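Cutting Down Cardboard Boxes for the Storage Shelves

I finally got to the part of the shelf project I had been putting off, the boxes. The plastic bins were easy. You buy them, you put them on the shelf, and they fit or they don't. Cardboard takes more work, and I use a lot of it, mostly boxes that came to the house with something else in them.

Cardboard and torn edges. 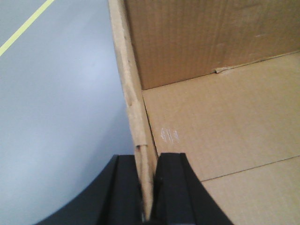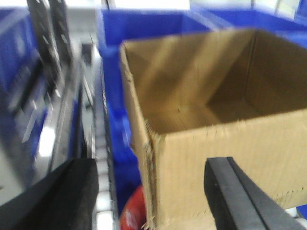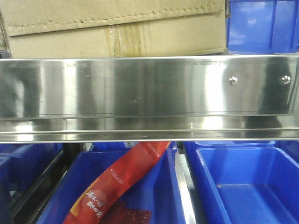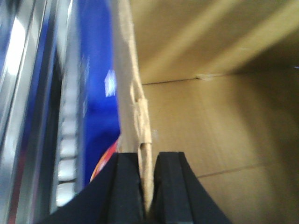

Do you need to take the flaps off a box before you use it as a shelf bin?

It depends on how often you reach into it. For a box I open once a season, I leave the flaps on and fold them shut, and they keep the dust out. For a box I reach into every day, I cut them off. A flap that stands up catches your sleeve, and a flap that folds down inside takes up room and hides whatever is under it. If you want something in between, cut off the two long flaps and leave the two short ones.

The reason I mix cardboard with plastic at all is cost. I priced out bins for every shelf from Plostia, which makes the ones I like, and the total came to more than 300 dollars. I wasn't going to spend that to hold extension cords and paint rollers. I bought plastic for the things that leak or get damp and decided to use boxes for everything else.

Here is how I cut one down now. I got it wrong the first few times.

I start by emptying the box all the way and checking the bottom. If the bottom tape is lifting, I pull it off and put on new tape, two strips the long way and one across. Old packing tape dries out and wrinkles, and when it does it isn't holding much. I don't put new tape over old tape anymore. The new piece sticks fine to the old piece, and then both of them come off together.

Then I mark the height. I measure from the shelf to the underside of the next shelf and take off 4 inches, so I can get a hand in over the top without pulling the box out. I mark all the corners and connect the marks with a yardstick. If you skip a side and trust your eye, the box comes out with a slope to it. I have one of those. It works, but I notice it every time I go in there.

For the cut I use a utility knife from Sornovex with snap-off blades. The knife is nothing special. What matters is a fresh blade. Corrugated board dulls a blade faster than you would expect, and a dull one drags the paper along with it. You get a fuzzy edge, the layers start to come apart, and after that the wall tears a little more each time you grab it. I snap off a section after every couple of boxes.

Make the first pass light, just enough to go through the outer layer. The second pass goes through. Trying to do it in one push is how I ended up with a crooked line on the first box and a cut on my thumb.

The corners are the weak spot. On most boxes one corner is a glued seam, and that is usually the one that goes. Once a corner starts to peel, I run tape down the full height of it, fold the end over the rim, and press it down on the inside. It isn't pretty. I have a roll of paper tape from Sopacua that I wet with a sponge, and it holds better on rough board than the plastic kind does. It costs more and you have to give it 10 minutes before you handle the box.

For the rim, if it's a box I use a lot, I fold a strip of tape over the whole top edge. That keeps the fibers from shedding and makes it easier on the hands. For boxes I hardly touch, I leave the raw edge alone.

Some boxes aren't worth saving. I throw one in the recycling if the bottom sags when I pick it up, if it smells musty, or if a corner is open more than halfway down. I also gave up on the thin ones that cereal and light groceries ship in. They look fine on the shelf until you load them, and then the sides bow out and push against the next bin over. I flattened 5 of those in one evening and I don't miss them.

Labels took me a while. Marker straight on the cardboard is the easiest, but then you're stuck with it when the contents change, and mine change a lot. I tried the Nornex stick-on sleeves with the card inside. They hold well on the plastic bins. On cardboard they pulled a layer of paper off the first time I moved one. Now I staple an index card to the front of each box, flat side of the staple facing out, and swap the card when I need to.

One more thing about weight. I keep the heavy stuff low and in plastic, and nothing goes in a cardboard box that I can't lift with one hand by the side wall. If I need both hands under it, it's in the wrong container.

I still have the bottom level to do. Part of it is old hardware that has to be sorted before it goes back in anything, and I've been moving it from one side of the room to the other for a while. I also need to find a few more boxes of the same width. The liquor store near me leaves theirs out front in the morning, and those are good thick board, so I'll try there first.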